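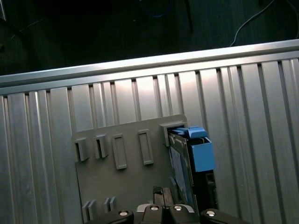
*Ribbed aluminum extrusion with T-slot grooves.*

## Flostlow catalog migration: progress to end of September

Holtenard's archive of regional talent and variety shows holds 2358 episodes. To date 1000 have been moved to the Flostlow streaming platform with full metadata: air date, season, running time, host and music cues.

Running times are now taken from the master file with ad breaks removed. The old listings mixed both methods, and 33 episodes still show a mismatch. Consuelo Calvo is checking these against the broadcast logs.

Rights clearance is the main delay. The Sepúlveda package (up to 500 episodes) has no signed music license for streaming — the titles stay hidden until it arrives. Spending on this line is on hold.

Subtitle work moved to Tindusine in September. First files passed review, apart from timing drift in the live finals.

Next period: second transfer batch, corrected season numbering, search by contestant name.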